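Osent to furnish 400 rooms at Kamata student residences before autumn intake

Bedside units, desks and wardrobes to be supplied under a single agreement covering 23 buildings 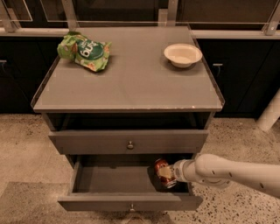 A grey bedside cabinet with an open cubby and two drawers.

Osent, the contract furniture supplier, has been appointed by Kamata Residences to furnish 400 study bedrooms across its student housing estate. Deliveries will begin in June and are due to be completed in September, ahead of the arrival of new residents.

The agreement covers 23 buildings and a total of 3607 individual items, including beds, desks, chairs, wardrobes, bookshelves and bedside storage. It also provides for the removal of existing furniture, which will be sorted at the Osent depot in Rarine. Pieces in sound condition will be repaired and offered to local housing charities, and the remainder will be broken down for recycling.

Kamata Residences invited bids in January, following a survey in which residents were asked what they would most like to see improved in their rooms. Storage close to the bed was the most frequent request, ahead of better lighting and larger desks. Bidders were asked to fit out a trial room at the Sturolura building, where residents used the furniture for a full term and returned written comments to the housing office.

A spokesperson for Kamata Residences said: "Our residents live, study and sleep in one room, and the furniture has to cope with all three. The comments from the Sturolura trial were detailed and at times blunt, and they shaped the final order. We are grateful to everyone who took part."

Several changes were made as a result of the trial. Desks will be supplied in two heights, wardrobe doors will be fitted with soft-closing hinges, and chairs will be available with or without arms. Residents with access needs will be able to choose their furniture before moving in — a service previously offered only in selected buildings.

Osent will provide spare parts for the life of the agreement and will train the residences' maintenance teams in basic repairs. The company expects to recruit 20 additional staff at Rarine to support the work, in warehouse, delivery and fitting roles.

Work in occupied buildings will take place between 9.30am and 4pm. Residents will receive written notice before any visit to their room, and no work will be scheduled during examination periods.

Notes to editors

Osent supplies furniture to student residences, hostels and key worker housing. Kamata Residences manages student accommodation and is responsible for its upkeep and repair.

Media enquiries should be directed to the Osent press office.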